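**Progress report to the Brelholm Fund – defensive player development, season to September**

Prepared by Ilze Sepp, program coordinator, Venckus Football Club

Dear colleagues,

I send you the second report on the grant for our defensive program. The first report covered the winter and the purchase of equipment. In this one I write about spring practice, the summer camp and the first games of the season. The budget table will come separately from our accountant, in the same format as last time.

## Participation

We have 51 players registered in the junior and senior groups together. Of these, 12 are new to football and came to us from handball and wrestling, mainly after the school visits in spring. Wrestlers learn tackling quickly, but they need a longer time to understand where to stand before the snap. The handball players have the opposite difficulty. We put them first at safety and outside linebacker, where they can see the whole play develop.

Three players left the program during the summer. Two of them moved to another city for study, and one stopped because of a knee problem he had already before he joined us. His medical costs were covered by the club insurance and nothing was taken from the grant.

## Coaching

The position coach for the defensive line started in April, one month later than we planned. The delay came from his work contract, which he could not end earlier. During that month the linebacker coach took both groups, and I must say that the line practice was weaker than it should be. We repeated the hand technique lessons in June, so the plan is now on schedule again, except the part about stunts and twists. This part we moved to the winter.

Our base defense is still the 4-3. The coaches discussed changing to a 3-4, as we have more linebackers than heavy linemen this year, but decided to keep the system that the juniors already know. In long-yardage situations we bring in a fifth defensive back. The juniors do not use this package yet.

## Camp at Zitidico

The summer camp took place at the Zitidico sports center. The field was in good condition, but the second field, which we had reserved for the juniors, was closed for drainage work when we arrived. We solved it by dividing the day. Juniors practiced from 8 a.m. and seniors from 4 p.m., and between these hours there were classroom lessons. The players liked this arrangement more than the coaches did, because for the coaches the day became very long.

The center returned to us the rent for the second field. I ask your permission to use this money for travel to the away games in spring. If you prefer that it goes back to the Fund, please write to me and I will arrange the transfer.

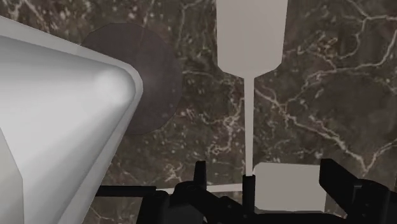 *A computer-rendered view: white rounded form, dark brown disc behind.*

## Tackling and player safety

In your comments on the first report you asked for more details about safety, so I give them more space this time.

All coaches finished the course on shoulder tackling. We practice contact at full speed only once a week, and the juniors do it on the tackling rings and pads before they do it with each other. Since the course we record every tackle in senior games. In the games until now we have 508 tackle attempts on the list, and each is marked as made, missed or made with poor head position. The coaches look at the last group first and show the clips to the player alone, without the rest of the team.

We had one concussion, in a senior game. The player went through the return steps with the doctor and he is now practicing without contact.

## Software

We use Nirketix for cutting and marking the game video. It works well for the seniors. For the juniors it is too slow, as their games are filmed from ground level and the coach must mark the secondary by hand – often he cannot see the safeties at all. We would like to film junior games from a higher place next season. Two of the fields have a stand that is suitable, and for the others we are still looking for a solution.

## Results on the field

The seniors won three games and lost one. The defense was strong against the run in all four. Against the pass we still have trouble in the middle of the field, mostly when the linebackers react too early to play action. The juniors have played only two games, and I would not make conclusions from them.

## Until the next report

- Finish the stunts and twists lessons with both line groups
- Hire an assistant for the defensive backs (the position is announced, we have two candidates)
- Repeat the school visits, this time also in the two schools that had exams in spring
- Replace the worn blocking pads, which are included in the original budget

The assistant position is the one point where I am not sure of the date. Both candidates have other jobs and can come to practice only in the evening – this is fine for the seniors, but for the juniors we may need to move the practice time, and the parents must agree with it first. I will inform you when it is decided.

With respect,
Ilze Sepp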